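## Wrist cable fault on the suturing bench

The bench at Pratdale is back in service as of July 6, 2024, with one restriction: no automatic knot tying until the new tension limits have been signed off. The notes below cover the fault and what has changed.

During an unattended block of the July run, the right arm stopped following its commanded wrist angle. The controller reported normal position the whole time. It reads the motor encoders, and those were correct. The error was further down, in the cable between the drive and the wrist, where one of the pitch cables had stretched enough to go slack on reversal. The jaws lagged, then caught up in a single step when the slack came out. On an idle arm that is a nuisance. With a needle in the jaws it is a safety matter, and the run was halted from the desk.

Skalline, the logging tool, had the evidence before we did. Motor current on that axis had been dropping at each reversal for 13 runs, but the alarm was set to look for high current only. A slack cable draws less.

Work on the pads covers loop forming, needle handling, and two-handed thread transfer, all of which reverse the wrist often.
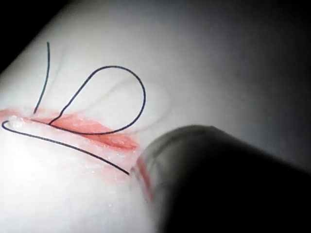
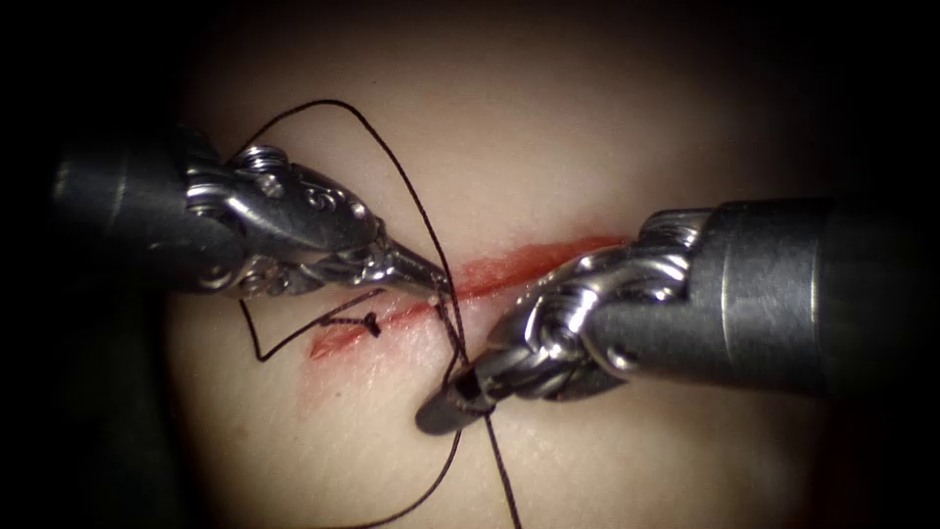
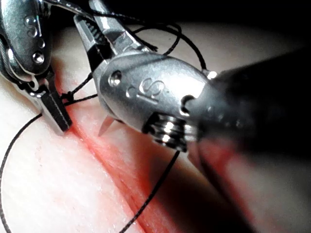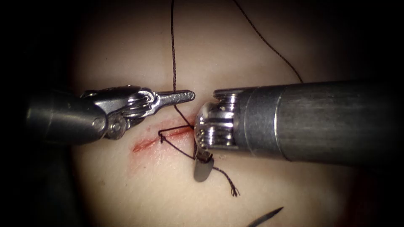

Ustik asked why the wrist was not checked by camera, given that the views were already being recorded, and would like the question kept open until there is an answer. A jaw angle estimated from video would have disagreed with the encoder on the first bad reversal, Ustik wrote, and even a coarse estimate would do as a second opinion.

We agree in part. Thread crosses the wrists often enough that the estimate drops out, and a check that drops out cannot be the only interlock. It will be added as a warning, with no authority to stop the arm.

Changes now in place:

- Low-current alarm on all wrist axes, both arms.
- Instruments retired at 200 runs. The old limit was 400, and it was never tested against reversals.
- Slack check before every block: jaws empty, full travel both ways, current trace saved.
- No unattended blocks with a needle loaded.

The stretched cable has gone to Giraldo for measurement. Please do not discard any instrument pulled from the bench before the report is in - bag it, write the run count on the bag, and leave it in the tray by the controller.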